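Home | Jobs | Notices | Rentals | For Sale | Contact

Print this page | E-mail this listing

Posted 5/6/21

BEDROOM TIDYING HELPERS, PART TIME
Clonusel Home Help, Britovero

14 shares | 3 comments

Clonusel is hiring helpers for its bedroom tidying service in Britovero and the Cantero neighborhood. We visit 71 households on a regular schedule and have a waiting list. The job is sorting, folding and putting away. It is separate from our cleaning service, which has its own crew and its own listing.

Most of our clients keep more in the bedroom than clothes and bedding. The bed becomes the place where things get put down: laundry, a quilt that belongs to another season, shopping bags, a scarf, candy wrappers. Some clients have not had a clear bed in a while and sleep on one side of it. Others make the bed every morning over whatever is there. You will see both, and you should be comfortable walking into either one without remarks.

A normal visit starts at the bed. We clear it, make it, and then use it as the folding table for the rest of the room.

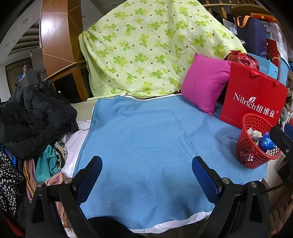 WHAT YOU WILL DO

- Sort clothing into wash, fold, hang and ask. "Ask" means the client decides.
- Fold or roll fleece blankets, quilts and spare bedding, and put them where the client wants them.
- Shake out and straighten the blanket that stays on the bed.
- Keep puffy coats and jackets apart from the knits and the thin fabrics. They get hung first.
- Go through shopping bags with the client present. Paper bags with rope handles are usually kept, flattened and stored together. Plastic bags go in one bag.
- Empty small baskets and trays of paper and wrappers. Look inside crumpled paper before it goes in the trash.
- Restack boxes and storage bins on shelves, heavy ones at the bottom.
- Write up the visit in Jement before you leave the house.

Jement is our scheduling and notes program. It runs on any phone. We show you how to use it on the first day.

WHAT YOU WILL NOT DO

You will not scrub, vacuum, wash windows or do dishes. You will not move wardrobes or bed frames. You do not throw out anything the client has not seen, and that includes empty gift boxes. We lost a client last September over a gift box.

You also do not take donations home with you. If a client wants things gone, note it in Jement and the office arranges a pickup.

HOURS AND PAY

The position is 26 hours a week, Monday through Friday, with some choice of days once you are through training. A full-day visit is eight hours including a paid lunch and pays $100. Half-day visits pay half. Travel between two houses on the same day is paid time. Travel from your own home to the first house is not.

There is no weekend work. In September we get a lot of requests from families changing over to fall bedding, and we may offer extra visits then. These are optional.

WHO SHOULD APPLY

No experience is required. Someone who has worked in a hotel, a laundry, a thrift store or a stock room will find parts of it familiar, and so will anyone who has run a household. We look for the following:

- You can stand, bend and reach for most of a day.
- You can lift a full storage bin from the floor to waist height.
- You can use stairs. Many houses in Cantero have the bedrooms up a flight.
- You are all right with dust and with dogs.
- You can leave someone else's system alone when it works for them.

That last one is harder than it sounds. Plenty of clients store things on shelves near the bed in a way that looks mixed up to a visitor: a bag, a clear plastic box, shoe boxes, something from a holiday, a bin. If the client can find everything on it, we dust the front and go on to the clothes. If they can't, we take it down one level at a time and label as we go.

You need your own way to get to Britovero. The bus from the center stops at the Cantero library and most of the houses are a walk from there. We supply labels, bags, gloves and a folding board. Wear shoes you can slip off at the door.

TRAINING

Training is four paid visits alongside a regular helper. On the first you mostly fold. By the third you will be talking with the client yourself about what stays on the bed and what goes on the shelf. We ask for notes from you after each visit, and we read them.
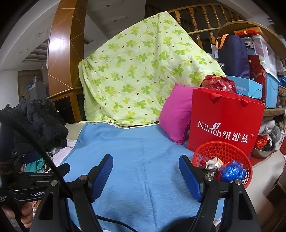
One helper on the Cantero route told us that the clothes pile beside the bed was what she dreaded when she started, and that she now does it before anything else. She said the quilts take longer than people expect, that a thick one needs two tries to fold flat, and that new helpers should ask the client early on whether it is going back on the bed or into storage. She also asked us to put in the ad that lunch really is paid. It is.

HOW TO APPLY

Fill out the short form at the Clonusel front desk in Britovero, or ask for it by e-mail using the link on this page. We need your name, a phone number, the days you can work, and one reference who is not a relative. A resume is fine but we don't require one. Please say on the form if you have a cat or dog allergy so we can plan your route.

We call everyone who applies, usually in the evening. The interview is short and includes folding a fitted sheet. You do not have to do it well.

There is no closing date. We will take the listing down when the route is filled. People who applied last September and did not get a place are welcome to apply again and do not need to send a new reference.

Clonusel Home Help is an equal opportunity employer.

Share | Print this page | E-mail this listing

Back to Jobs | Next listing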